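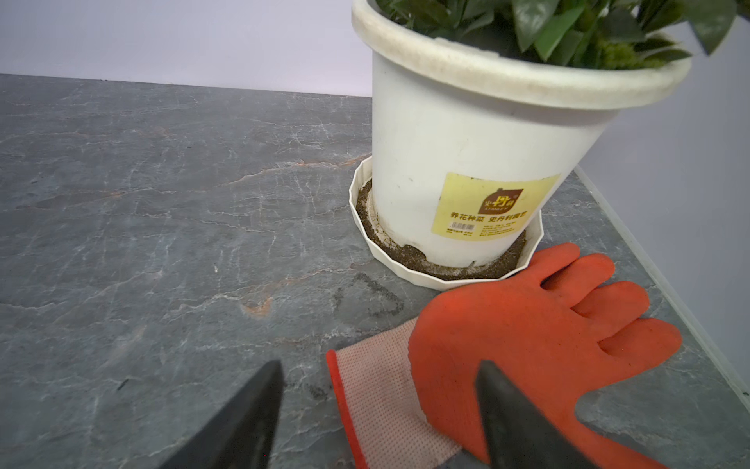

Print this page | E-mail to a friend
Search: keyword or plant name Go

January - by Solange Fortin

Elīna Sproģis has repotted, wiped and swept at the Gauthier plant nursery for 15 years, and she would like it known that she was never asked whether she wanted a colleague with two fingers.

"It does the saucers and the tidying up," she says. "I used to do the saucers and the tidying up. Now I do the complaining."

The arm handles 200 pots on a good day. Soil in the saucer is still a sore point. "It can find a glove on a counter," she says. "Dirt, it has no opinion on."

Her manager, Brock Robichaud, says hours haven't been cut. They have moved, mostly to the sales floor, where Sproģis now talks to customers. "Nobody warned the customers," he says.

Does she miss the bench? Her wrists don't. She misses the radio - the new area has none - and choosing her own order of work. "It goes left to right. Always. I started with the ones I liked."

She still checks every pot before it ships.

Search again Go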